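Week 3: wrapping and boxing small things

Hello again! Last time we folded paper, so now we're on to the bit I love, which is getting an awkward object wrapped and into something that will hold it. Please read this before you come, as the Vesard exercise takes the whole first hour and I do go on a bit.

Start with your surface. I like a big pale table with plenty of bare space, and I keep my containers over to one side until I want them (I used to have them right in front of me and was forever knocking them with my elbow).
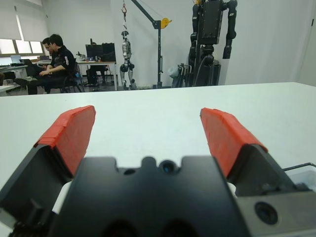
Fig. 1. White tabletop, with a translucent container at the right.

Now, foil. It creases the moment you look at it, so don't try to get it smooth! Work in strips, press each one down with your thumb and carry on. Clementina Vilela does her ends first and her middle last, and I've come round to her way. Before you box anything, put it down beside the tray and compare the long sides by eye.

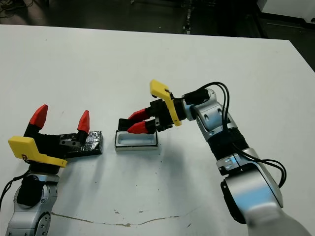
Fig. 2. Black block with crinkled foil at its right end, and the shallow white tray, still empty.

For next time, wrap 8 small objects at home, three of them in foil, and bring two trays of different depths. Antunes, chapter 3, covers corners. Skip the part on ribbon, we'll do that in May.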